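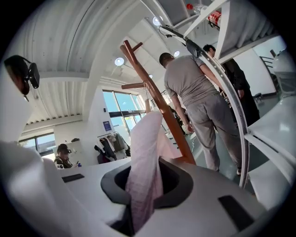
Crease recovery is the ability of a textile to return toward its original flat state after it has been folded or crumpled. It is one of the main properties considered in the choice of fabric for clothing, bedding and household linens, and it is measured separately from shrinkage and drape.

Cause
A crease forms when fibers on the outside of a fold are stretched and those on the inside are compressed. In cotton, linen and viscose, the chains of cellulose are held together partly by hydrogen bonds. Under bending stress these bonds break and form again in new positions, which holds the fold in place. Moisture speeds up the process. Wool recovers well when dry, as its protein chains are coiled and cross-linked. Polyester absorbs little water and keeps the shape set by heat during manufacture.

Yarn and weave also matter. Tightly twisted yarns and dense plain weaves leave fibers little room to move, and creases in them tend to be sharp. Knitted fabrics, whose loops can shift, generally crease less than woven ones of the same fiber.

Measurement
The usual laboratory method is the recovery angle test. A small strip is folded, pressed under a fixed load for a set time, then released and allowed to open. The angle between the two halves is read after a further interval. A reading of 180 degrees would indicate full recovery. Strips are cut in both warp and weft directions – results for the two often differ – and are conditioned beforehand at a controlled temperature and humidity.

Appearance tests use a larger specimen, which is twisted or compressed and then compared with a graded set of replicas. Grade 5 is the smoothest.

The Ulville survey, compiled by Mansa Ackah and Nestor Padilla, covered 1,416 specimens of plain-woven household cloth, each tested after 20 wash cycles.

Finishing
Resin finishes improve recovery in cotton by forming cross-links between cellulose chains. The treatment lowers tear strength and resistance to abrasion. Early resins released formaldehyde, and later types were developed to reduce this. Liquid ammonia treatment, which swells the fiber, is sometimes applied before the resin to limit the loss of strength.

See also
Drape (textiles)
Mercerization
Permanent press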